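Day 10 of teaching a simulated robot to do dishes by remote control, a thread for the three of you who asked.

Quick catch-up if you're new: I drive the robot myself, in a simulated kitchen, and every run where I finish the job gets saved as a demonstration. Then the model trains on the pile and tries to copy me. My goal for this kitchen is 300 good demos. My wrists have opinions about this.

The kitchen is called Pulosano. I didn't name it. It came in a pack with another one called Triletti that has way too many cabinets, so Pulosano it is, sink and big window and all.
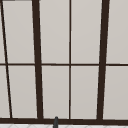 First thing I learned: your hand goes where your eyes go. I kept trying to steer while watching the little status readout in the corner, and the arm would wander off like a shopping cart with a bad wheel. Now I cover the readout with a sticky note. Huge improvement!

Second thing -- slow down before you grab, not while you grab. If I brake at the last second the model picks up the hesitation and you get a robot that hovers over a plate forever, thinking about its life.

I also started tossing any run where I paused to sip coffee. The model doesn't know coffee exists. It just learns that sometimes you stop for 15 seconds in the middle of a reach.

Somebody asked which controller I use. It's the Bassey, the cheap one with the squishy trigger. I tried a fancier setup in March and sent it back. The Bassey drifts a tiny bit to the left when it warms up, so I re-zero between runs and otherwise we get along fine.

Okay, views. I save more than one per run, and I've been going through them tonight to see what the model gets to look at. I'd been skipping this part (bad, I know). 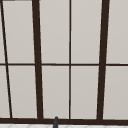 Window, sill, tip of the faucet. Pulosano kitchen, 24th August.

So I'm going to try training with and without that view and see if it makes any difference. My guess is it won't help much with plates. If you've done this comparison in your own setup, please tell me what happened, I would love to skip a night of waiting.

Storage, for the people who always ask: 1,318 clips on the drive right now, counting the bad ones I haven't deleted. I label them in Pirkent, which is clunky but lets me tag a run with one key, and that's the feature I care about.
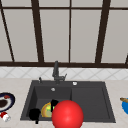 The hardest part by far is picking the order. When I do dishes at home I just reach in and take whatever's on top, no plan at all, but if I do that here then every demo tells the model something different. So I made a rule and wrote it on my hand: plate first. The yellow one with the green middle is in the left basin, tipped a bit, with a black handle poking up right near it, so I want to come in from the side that keeps me clear of the handle. Same approach every time, even when a shortcut looks tempting.

And yes, I know variety is good for training. I'll mix up the starting positions once the basic version works. One headache at a time, please.

Going to do a few more runs and then ice my thumb. If the Bassey starts drifting again I'm calling it a night. More tomorrow, probably with complaints about bowls.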